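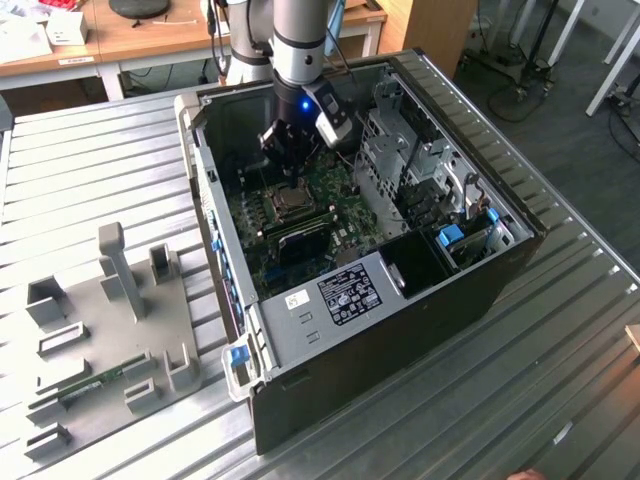 Page last modified: May, 4:15 pm

Desktop Tower Teardown – Project Report, Tura Group

1. Purpose
The project set out a repeatable order for taking reusable parts out of office desktop towers. The towers came from Girkar, which retired them from its Weldu site. Parts that pass inspection go to the Barkine parts store.

2. Setup
Each tower is laid on its side on a ribbed metal worktable with the side panel off. A gray fixture plate with raised holders stands to the left of the case.

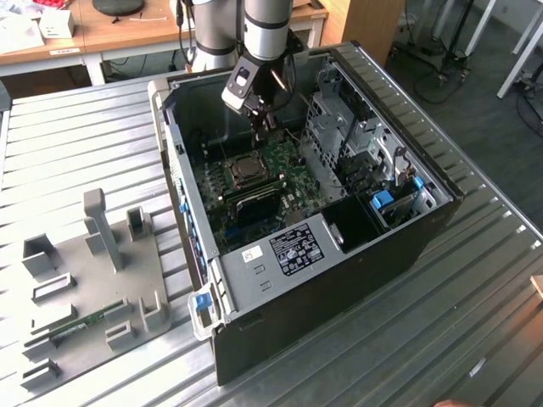
Figure 2. Tower on its side, side panel removed, drive cage at right.

3. Order of removal
Memory comes out first, then the expansion card, then the processor. The power supply stays in place until last – its cables are easier to trace with the board cleared. Drives are taken out separately and logged by serial number.
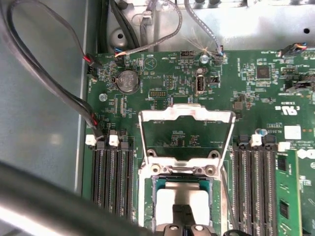
The processor socket took the most time to write up. A bent contact makes the board worthless to the store, so the procedure treats the socket as its own stage. The retention frame has to stand fully upright, as it does here, before work on the socket starts. A pale gray protective cover over the socket stays on whenever no processor is fitted. We added a check for the cover at the end of the stage.

4. Results
The log holds 3,465 removal steps, of which 2,124 were memory or drive steps. We revised the written procedure 3 times. 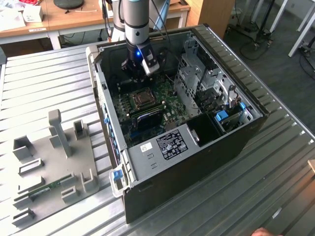 Most revisions dealt with the wording of the socket stage. The final version is 4 pages long and is kept with the log.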